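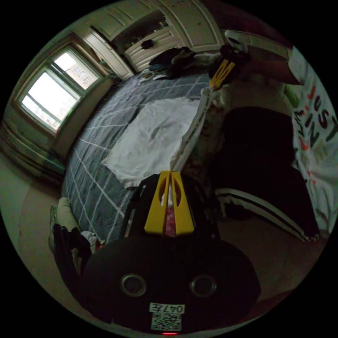 Lilta All-Season Duvet Insert

Lilta is a wool-filled insert which you put inside your own duvet cover. It is sewn in our workshop in Kerville, where the Maksymiv family has made bedding for 15 years. The filling weighs 400 grams per square meter and is quilted in small pockets, so it does not move to the corners during the night.

We recommend it for bedrooms from around 13 degrees Celsius. If you sleep in a warmer room, please look at our thinner model, Nendadard – it has the same shell and the same corner loops. 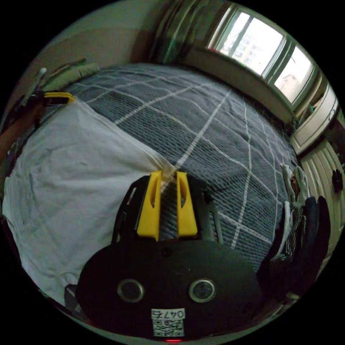 Photo: Marta Kovalchuk

Care

Air the insert outside every few weeks, but keep it out of strong sun. Small spots can be cleaned with a damp cloth and a little wool soap. The whole insert should go to a dry cleaner.
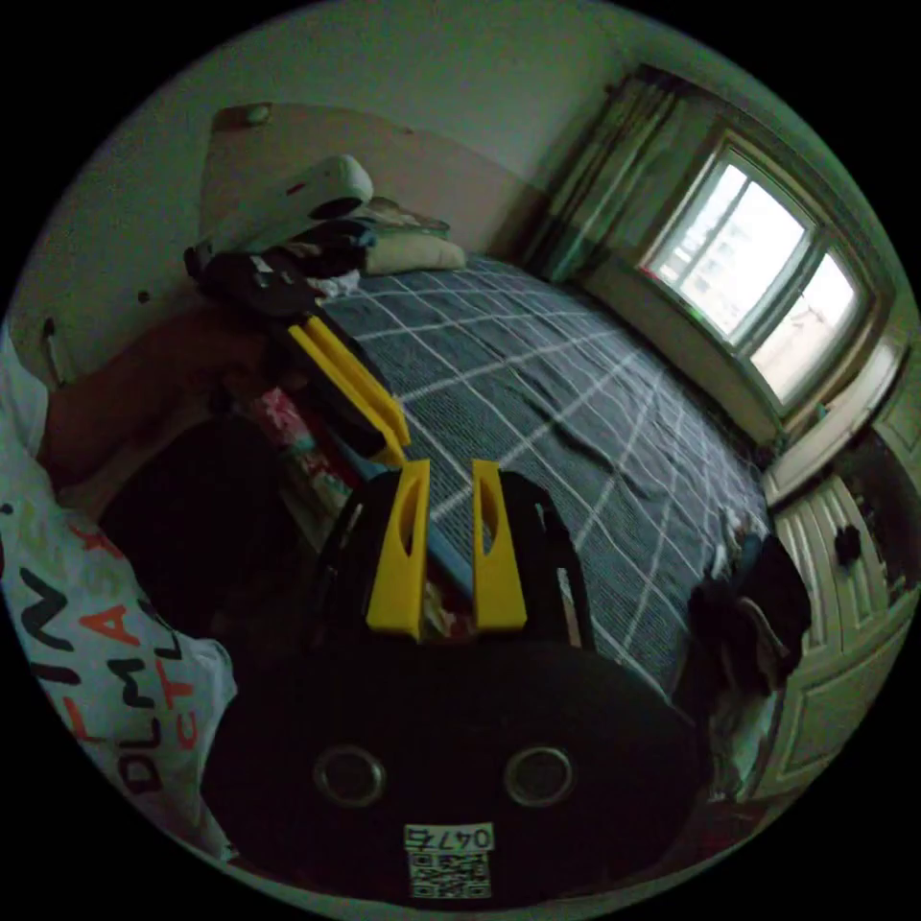

A new insert can have a light smell of wool. It goes away after two or three days by an open window.

Price and delivery

The double size costs 396 dollars, with a cotton storage bag included. Single size is made to order, and the next ones leave the workshop after 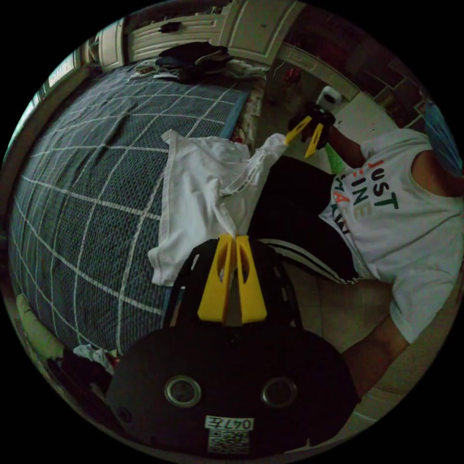
27/06/2025. Returns are accepted if the seal on the bag is not broken.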